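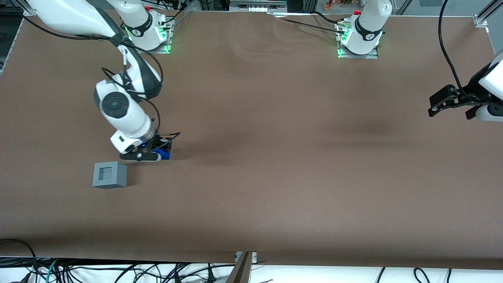
Two-arm bench, Zullbridge shop
October 11, 2019
Present: me, Aurel, Glykeria after lunch

Where we are
Blue part into gray block, right arm only. Left arm powered but parked off to the side until I trust the zone limits. Both bases green on first power up, finally. Last night the right one would not come out of fault and it was the connector, not pushed all the way in. Half an evening on that.

Brown sheet
New one on. The old one was shiny and the overhead light blew out the vision every time the arm moved. Matte is much better. Still ripples along the far edge, tape isn't holding there. Need to pull it tight before we do anything back in that corner. Heights near the middle are OK, checked with the feeler gauge.

Gripper
Jaw force was way too high, Michailidis default. Dropped it to 30 percent. Part no longer squirts out when it's picked up off center. Tried 20, it slipped twice on the lift, went back up.
Fingers hide most of the part from above, so the top camera is no use once it's gripped. Have to trust the grip pose. Aurel wants to look from the side before the drop, I say fix the pick first.

Approach
Waypoint over the block is set at 238 mm in base coords. Coming down too fast for the last bit. Slowed it, then forgot to save, lost it on the restart. Saved now as drop_v3 (v2 is garbage, dont use).
Block walks a little when the part touches the rim. Options:
 - double sided tape under it, ugly but quick
 - printed corner stop, Glykeria has a drawing from August
 - heavier block
Going with tape for tonight.

Cable on the right arm
Loop is long enough for the full wrist turn, checked by hand with the arm in freedrive. Watch it next to the wrist joint, it bows out a lot. Wants a clip halfway. The thin wires at the gripper need strain relief before somebody catches a sleeve on them.

Runs
Started the long loop at 4:10. Controller counter was at over 2,000 when I took over, thats everyone's runs since the rebuild so it means nothing for this test. Reset it. Log goes to the Husto folder, same naming as before.
First stop: protective stop on the way up, no contact that I could see. Payload was still set for the old fingers. Changed it, restarted, fine so far.

To do
Tidy the cables under the near edge, Subira tripped on them
Move e-stop to the left side, can't reach it from the laptop
Ask Evangelia if the spare jaws are in yet
Left arm: check home pose against the new sheet, then zone limits, then and only then run both

Aurel is closing up, I left the loop paused and the tablet on charge.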